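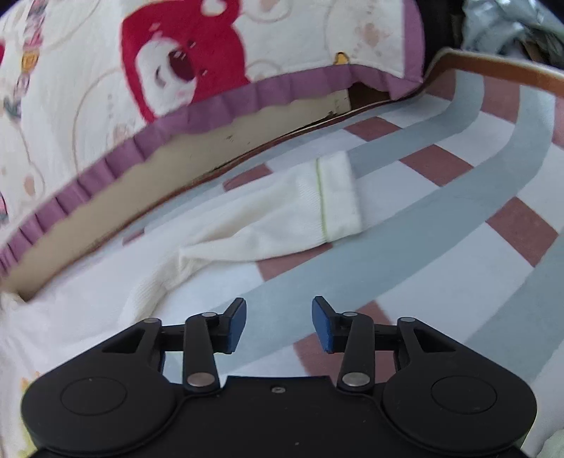 The Roof at Preltbridge

Siyabonga Pretorius came to look at the roof on 19 December 2021. My mother had found his advertisement in the free paper, folded under a coupon for carpets. It promised 100 pounds off for any customer who showed the page, and she held the page in her hand from the moment he parked.

"You can put it down, madam," he said. "I believe you."

She did not put it down.

He went up his ladder with a torch in his teeth, and he stayed there so long that the tea had a skin on it. I stood at the bottom. I was 19 and I had nothing to do that winter except stand at the bottom of things. Small pieces of moss fell on my shoes.

When he came down he spoke to my mother only. The slates were good, he said, old but good. The lead in the valley was finished. Somebody had repaired it with tar, and after that somebody else had repaired the tar.

"My husband," said my mother.

"Which one?"

"Both times it was my husband."

He wrote the price on the back of an envelope: 1,055 pounds, and then under it, more slowly, the same number less 100. My mother read it as she reads letters from the hospital, first the end and then the beginning.
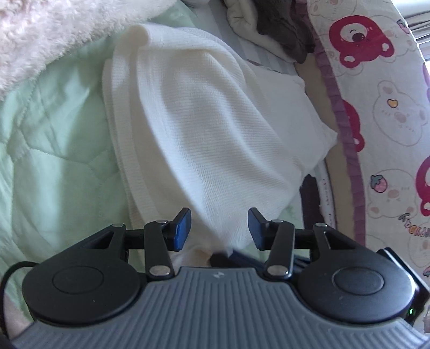

The Second Visit

In January he came again with a younger man, Dumisani Gumede, and a van from Turico with the lead in it. It was a cold week but there was no rain. They worked from 8 in the morning and they sang, but never the same song.

On the second day Dumisani called me to the ladder. He had lifted the old lead, and below it, on the board, there was writing in pencil. He thought that the family should see it before it was covered.

I had never been on our roof. I could see the Munasinghe bakery and the back of the school, and the road where my father used to walk home. I held the gutter very hard.

The writing was his. It said "Will hold until spring", and under this, in thicker pencil, "Will hold until next spring". There was no year.

"Do you want the board?" asked Dumisani. "It is a bit soft here. We must change it in any case."

I said I would ask. My mother was in the kitchen with the page from the paper still on the table, under the salt. I told her what was written. She wanted to know if the board was clean.

"Not very," I said.

"Then wipe it before you bring it in."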